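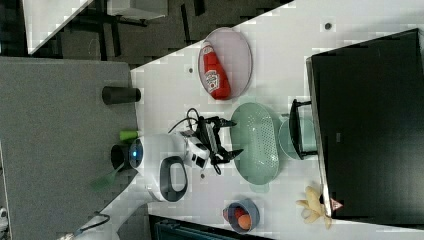

Vol. 4, No. 2

Home | News | Products | Support | Contact

Rikent Extends Dishwasher Spare Parts Program to Merkcombe

MERKCOMBE, Jan 8, 2021 - Rikent, a supplier of replacement parts for household dishwashers, has opened a parts counter and mail-order desk in Merkcombe. The site stocks 1,595 part numbers, including door seals, drain pumps, spray arms, inlet valves and rack wheels.

Orders entered before noon ship the same day. Parts not held in Merkcombe are drawn from the main Rikent warehouse and ship within 2 working days. Unused parts may be returned within 30 days in the original bag, with the label intact. Electrical parts are excluded once the bag has been opened.

The Merkcombe desk also takes over support for Sayegh dishwashers, a line that went out of production in August. Rikent holds the remaining factory stock of Sayegh door springs and control boards. When the boards run out, a rebuilt unit will be offered on an exchange basis.

Customers should have the model number and the serial number ready. On most machines both are printed on the inner edge of the door. On older Sayegh units the serial number is behind the kick plate - remove two screws to reach it.

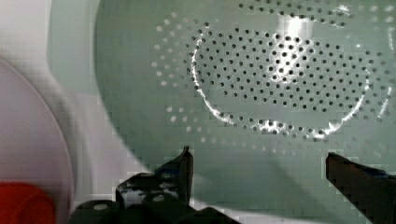
According to Brandari, the repair chain that placed the first trade order, the change shortens the wait for a drain pump from 4 weeks to 2 days for its shops in the area. Brandari added that it would still like to see trade pricing on seals.

Trade accounts may be opened at the counter or by mail. A printed parts list is available on request.

Filed under: Home Appliances, Parts and Service

Comments

dwt_repairs: Does the exchange price on the boards include return postage?

Mapleside: Got a door spring from them by mail. Correct part, but no instructions.

K. in Merkcombe: What are the counter hours? The release doesn't say.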